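4.2 Late releases in the tray task

The most interesting result of the whole study came from a fault we had not planned to look for. In the May 2021 runs, the arm was asked to move toy food from a white table into a yellow tray under the Rerach controller. Most attempts went smoothly – and then, in 17 of 100, the fingers opened later than commanded.
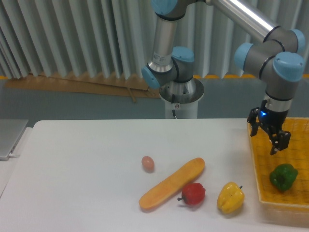 Our first guess was friction at the finger pads. We cleaned them, repeated the runs, and got the same delay. The logs told a much better story: the release command reached the gripper on time, but a stale force reading kept the grip loop active for a few more cycles. Once we knew where to look, the pattern was wonderfully clear. 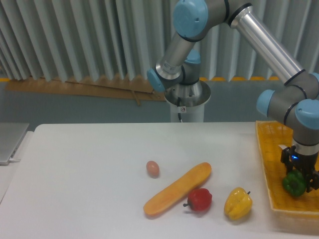

Figure 6. Green pepper held in the gripper over the tray.

A late release matters because the next motion may already have begun. If the arm starts to lift while the fingers are still closed, the object can be dragged or dropped from a height. We therefore added a hold: the arm stays still until the gripper reports that it is open, and stops with a fault code if no report comes.

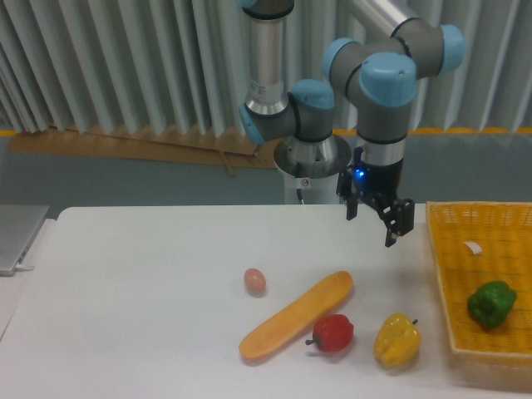 Figure 7. Open gripper above the table, with the green pepper in the tray.

The hold worked far better than we had hoped. Across 3,009 logged cycles on the Stivon test set, no lift began before the open report. It did stop the arm 62 times, and every one of those stops traced back to the same stale reading. We were delighted to have such a clean signature, although an operator still has to clear each stop by hand.
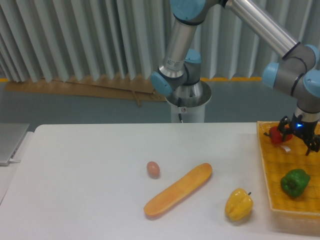 4.3 Limits of the fix

The hold treats the symptom and leaves the stale reading in place. It also trusts the open report, so a faulty finger sensor could still let a bad lift through. We are now testing a time stamp on each force value.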